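The Cloreline 2608 is a plank floor covering for classrooms, reading rooms, corridors and shared offices. It is supplied by Nelik and kept in stock at the Prirnthorpe warehouse. This page sets out the range, the conditions for ordering and the care the product requires. It was last revised on March 11, 2025.

## Range

The covering is made in four shades: Chalk, Ash, Barley and Peat. All shades share the same plank size and the same joint, so that two or more may be combined in one room without trimming strips. Chalk and Ash are intended for rooms with little daylight. Peat shows dust more readily and is not advised for entrances.

| Order number | Item |
|---|---|
| 2608 | Plank, all shades |
| 1463 | Underlay, roll |
| 2403 | Edge strip, matched to shade |

Customers who ordered the earlier Myung pattern should note that its joint does not fit the present one. Myung planks can still be supplied for repairs while stock lasts, but not for new rooms.

## Before Ordering

Measure the room at its widest points and include door recesses and window bays. An allowance for cutting should be added to the measured area – rooms with many corners need a larger one. All packs for a single room should be ordered together, as shade may vary slightly between production runs.

The subfloor must be level, clean and dry. Old carpet and its adhesive must be removed. Nelik does not accept returns of packs that have been opened, nor of edge strip cut to length at the customer's request.

## Laying Direction

Planks are normally laid along the longest wall or toward the main source of light. In a narrow room, boards that run away from the entrance tend to make the space appear deeper. End joints should be staggered from row to row.

A sample board in each shade may be requested from Prirnthorpe before the direction and color are settled. Samples should be viewed flat on the floor, next to any large pale furniture that will remain in the room.

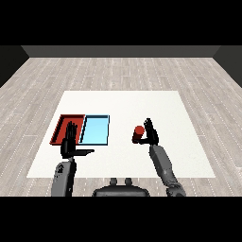 ## Care

Sweep or vacuum daily in busy areas. Wash with a damp mop and a mild cleaner – never with a steam machine, wax or scouring powder. Furniture legs should be fitted with felt pads, and chairs on casters require a mat.

## Delivery

Orders are delivered to the ground floor entrance of the building. Carrying to upper floors must be arranged when the order is placed. Packs should lie flat, unopened, in the room where they will be used for two full days before laying begins.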